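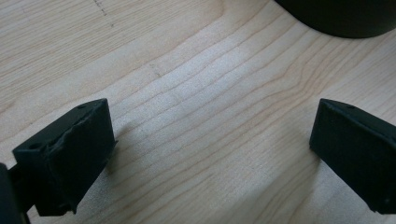 Photo: Humura project group, Grenden College workshop

Hand-held gripper, pre-session inspection
Student project: Humura
Checked against: club sheet, April issue
Result: usable with restrictions, two items open

Comments are the inspector's own. A tick means I looked at it or tried it myself. It does not mean someone told me it was fine.

1. Fingers, left and right
Both present, both the black blocks from the second print. Mounting holes clear. No cracks found after flexing each one by hand.
OK

Comment: the project report calls these "unbreakable". The first set was called that as well. I would like the word taken out before the report goes to the judges.

2. Grip pads
Right: fairly clean, edges straight.
Left: rough and ragged along the edges, with bumps where the pad meets the finger.
FAIL (left only)

Comment: the log says pads were "checked and good" before the last three sessions. I don't see how. Either the check was done from across the room or the box was ticked with the others. Replace the left pad. Please don't trim it with a craft knife and call it replaced, as was done last term. If there is only one new pad in the drawer, fit it and write down that the pair doesn't match.

3. Opening and closing
Full travel, open to shut and back, by trigger. Ten goes, no sticking.
OK

Comment: there is a little side play at the base of the left finger. The team says it has always been there. Measure it and put the number in the log, then we'll know next time whether it has grown.

4. Pinch points
Warning label on the handle: missing.
FAIL

Comment: a label was promised two meetings ago. The spring is not strong enough to do real harm, but it will nip a finger, and younger visitors come to the open evening. Print one. It takes five minutes.

5. Fasteners
All screws tight on the body. Thread lock used on the trigger pivot only.
OK for now

Comment: I am told the Gilchrist kit instructions say thread lock isn't needed. The kit instructions weren't written for 233 grasps in an afternoon. Recheck after every session.

6. Cable and battery
Cable strain relief in place. Battery pack not swollen, connector seated.
OK

Comment: charger was left on overnight again. The charging rule is on the wall beside the charger.

7. Work surface
Pale wood top, smooth. One small faint mark and a line of tiny dark specks, neither of which I could feel with a fingertip. No splinters.
OK

Comment: somebody asked whether the specks would upset the tracking. I doubt it, and I doubt the grain does either, whatever the Terovier team claimed at the regional. If you think it matters, run 100 grasps on the wood and 100 on a plain grey mat and show me both sets. Until then leave the table alone and stop taping paper to it.

8. Loose items near the working area
Anything not being gripped should be behind the tape line.
See comment

Comment: the line is 38 cm from the front edge and is mostly ignored. Tall things get knocked over when the operator reaches past them. Pick one place for test objects and use it.

9. Data claims
Not strictly safety, but it's on the sheet so I've filled it in. The poster says 3,000 successful grasps. The log I was given doesn't support that. It has no column for failures at all, so every line in it is a success by default. Add the column. A lower figure with the misses shown would do the Humura group more good with the judges at Grenden.
NOT ACCEPTED

10. Operator
Sleeves back, hair tied, eye protection when changing springs.
OK, apart from the eye protection, which had to be asked for twice.

Open before next use: left pad (2), warning label (4).
Open before the competition: side play figure (3), failure column (9).

Restriction until items 2 and 4 are closed: light objects only, no glass, no visitors operating the gripper. I'll look again when both are done, and I'll want to see the old pad.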